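Surnora, Ekik call: tender tickets or wait for open boarding? 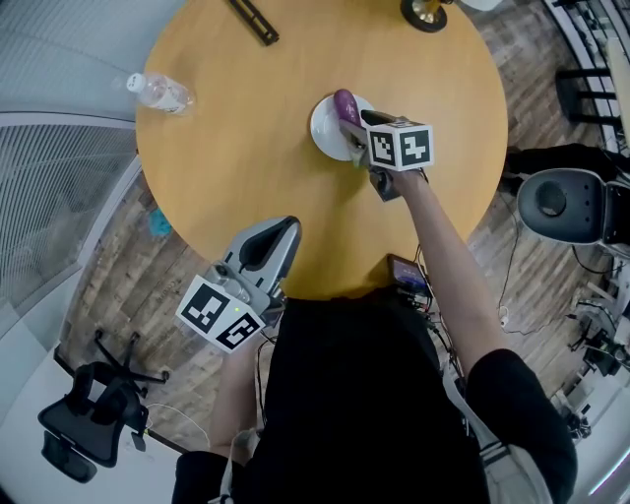 tidewrack
Posted 5/7/19
The Surnora anchors off Ekik and runs tenders from deck 3. Last year the numbered tickets were handed out in the aft lounge, but the new programme says the forward café. We are in cabin 788, so aft is much closer. Ticket holders have to sit and wait to be called, and I would want a proper table for that. A round one in light wood, like the one in my picture, does for two people with room for a small plate and a chart. Does anyone know which room is in use this season, and whether a ticket gains any time over open boarding?

The shore excursion is the Benjelloun coach to the ice viewpoint. It leaves the pier at 10.15 and does not wait for independent passengers.

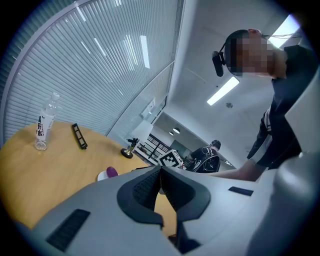
Ottó Győri
Forward café, as of the June sailing. Tickets are worth having only for the first two boats. There are 38 seats to a tender and 192 people wanted to go ashore before ten when I was aboard, so anyone in the third group or later did as well by turning up at open boarding.

orkel_bound
I disagree. Open boarding did not start until 10.20 on ours, which would have missed the coach. The crossing is 12 minutes each way and they ran two tenders, with a pause when the swell got up. Take the ticket.

Ottó Győri
That was a swell day. In flat water they opened at 9.35.

orkel_bound
You can't know the night before which it will be. The ticket costs nothing.

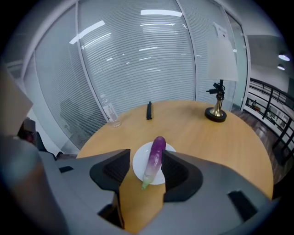
Aubergine on a small white plate, round table.

tidewrack
Thanks both. I will take a ticket. The desk confirms the café opens at 7.30 and that tickets are issued per cabin, so one of us can queue for both.
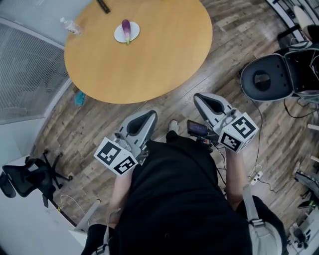
The desk also says the return tenders have no tickets at all, last boat 16.30. The coach is due back at 15.50, so the margin is 40 minutes.

Ottó Győri
Check that 16.30. Our printed sheet had 16.00 for Ekik and 16.30 for Orkel.

tidewrack
Mine has 16.30 for both. I will ask again at the desk before we anchor.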